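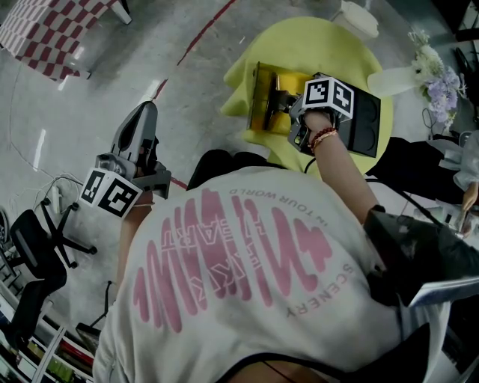 Keep the cloth on the small table

There is a fashion for bare tables, and I am against it. I mean the small round ones in particular, the kind that stand in a living room or by a window and end up holding whatever comes in the door. A table like that should have a cloth on it, a plain one in a color you can stand to look at, long enough to hang over the edge.

The usual complaint is that a cloth is one more thing to wash. So it is. Mine goes in with the towels on Sunday and is dry before supper. The cloth I have now is from Fendura, the shop in Gitville that sells off hotel linens, and it has been through the wash at least 60 times. It has faded, but evenly, and I like it better than when I bought it.

My sister-in-law, Nélida Saavedra, has a bare walnut table and a set of 15 coasters. She spends a good part of every visit sliding coasters under people's glasses. She also has a ring on the walnut from a flower pot, and she has paid a man to take it out and it came back. I asked her once what the bare wood was for and she said it was to see the wood. You can see it between the coasters.

I grew up with a cloth on every table in the house and oilcloth on the one in the kitchen. My mother changed them when the weather changed. In November the heavy brown one came out and stayed until spring. I never thought about it until I had my own place in Zerimstead and lived for two years with a table I was afraid to put a cup on.

A cloth lets you use the table. You can set down a box without checking the bottom of it for grit. You can put down a bunch of flowers still in its paper and go look for a vase. Most people I know leave flowers in the sink while they hunt, and then forget them there, and the stems get bent under the faucet. Put them on the table. If the paper drips, the cloth takes it, and you hang the cloth over a chair for an hour.

Color matters more than pattern. I would stay with yellow, a soft green, or something between the two. White shows every crumb and makes a room feel like a restaurant before it opens. Dark blue shows lint. Patterns are fine on a big dining table, but on a small round one the pattern gets chopped up by the edge and you mostly see the part that hangs down.

I will grant two things to the other side. A cloth slides on a slick top, and if you have a toddler who pulls on things you should wait a few years. A felt pad under it fixes the sliding for everyone else. The second is that a cloth hides what is underneath, and people do start shoving things there. Ulises Bravo, who lives downstairs from me, kept a broken fan under his for so long that he bought a new fan and put that one there too.

As for size, measure across the top and add 30 inches. That gives you a 15-inch drop all the way around, enough to look like you meant it and short enough that you won't catch it with your shoe. If the store only has the next size up, hem it.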